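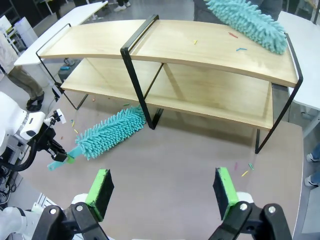 A reader wrote in last September that dusting a low bench is a waste of an afternoon, and that one damp rag beats any fluffy thing on a stick. Well, I've tried both, and I'm sticking with fluffy! My rags always leave streaks on light wood, and then I'm down on my knees buffing them out (no thank you).

So, Aug 22, 2018. It's a short one, just the two-tier shelf.

Two boards, both light wood, with thin black metal holding it all together. I love how the top one dips gently toward the ends, but dust seems to love it too. I do the top board first, then the lower one, then the bars, and the floor comes last.

The teal dusters are chenille, all shaggy little fingers, and one is up on the right end of the top board while the other is down on the floor in front. Mine get a wash after 3 rooms or so, then a good shake outside.

Those little sticks on top, yellow and red and blue, still need a home. Small stuff always ends up on this kind of shelf! I'm thinking of a shallow tray from Cuvard, the 13-inch one, if it fits between the black loop and the end of the board. If anybody has a Brernia tray instead, tell me how it holds up.

Kitchen drawers are next.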